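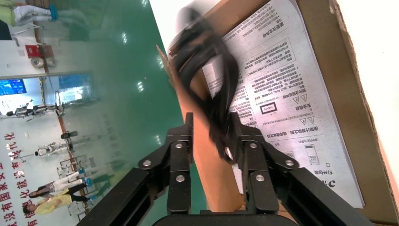 Coiled black cable, gripper below.

Livow home roaster — first roast

1. Plug in. Drum empty, lid shut. Warm up 10 min.
2. Weigh 90 g green beans. No more then that.

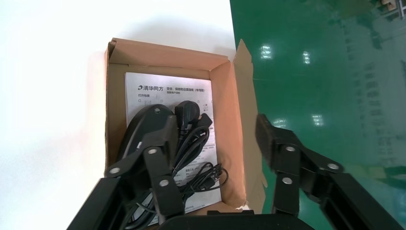
Open box with the printed sheet inside.

3. Set dial to 400. Tip beans in quick, close lid.
4. Listen for first crack. Light roast — stop there.

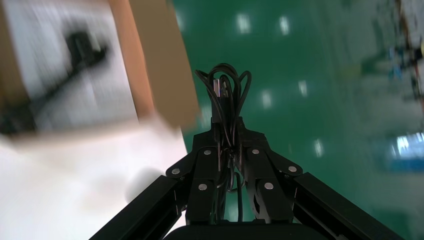 Dark roast, keep going but stay with it. Oily beans clog the chaff tray.

CAUTION: drum stays hot after shutoff. Gloves. 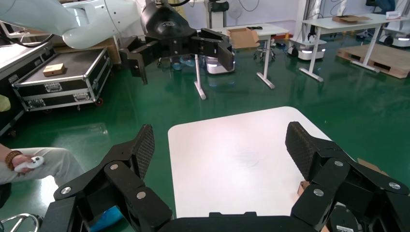
COOLING

5. Dump into tray, stir untill cool. Rest overnight before grinding.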